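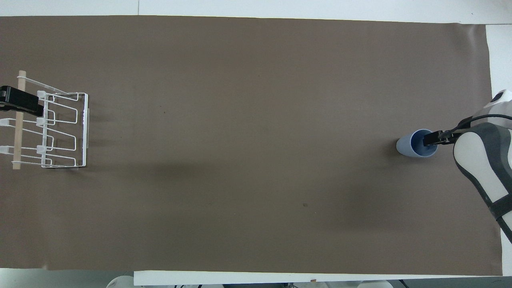
Cup in the gripper, rack on the left of the mat.

To: Flolosach list
Re: Re: chores, and whether to wait

A previous poster wrote:

> I've been going back and forth on replacing the dishwasher in the
> flat above the shop. Everyone says home robots are nearly here. If an
> arm can pick a cup up and put it in a rack, surely the rest is only a
> matter of practice? I'd sooner hang on a year or two than spend 498
> quid on a box that does one job. Does anyone on the list think I'm
> being daft?

Not daft, but I would buy the dishwasher.

I have no quarrel with the arms. Getting hold of a plastic cup by the rim, with two stiff fingers and nothing you could call a palm, is harder than it looks and I wouldn't like to have to write the software. My quarrel is with "only a matter of practice". Look at what is on the table: one cup, one rack, brown paper laid flat. Now think of your own sink after the Saturday teas. Forks under the water, a roasting tin across the top, a glass inside another glass and stuck there. Most of washing up is deciding what to move first, and I have yet to see a machine asked to do that.
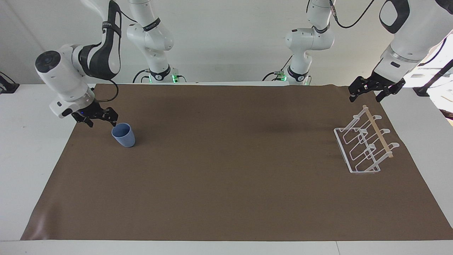

Tinby Circular, p. 15

Then there's the cup. It's light and it's plastic, and if it gets dropped you pick it up again. My mother's cups have thin handles and gold on the rim. I'd want to see a good many of those go into a wire rack before I let anything with a motor near the cupboard.

Someone will bring up Momis, as someone always does. We had the talk from them in April, and I asked how long a full load took, start to finish, with nobody helping. I was told it depended. It took me 10 minutes last night, pans included, with the radio on.

The shop floor is a slightly better case, I'll grant. If you pack the same jar into the same carton all day, an arm bolted to a bench may well earn its keep. But at MacBrayne we change the cartons whenever the supplier does, and each time it would be somebody's afternoon gone setting the thing up again — and that somebody is usually me.

So no, I wouldn't wait. If I'm wrong you can sell the dishwasher. Do measure the gap under the worktop first, as ours was 10 mm too narrow and we had to plane the end panel.

Does anyone still have the number for the plumber who did the hall kitchen?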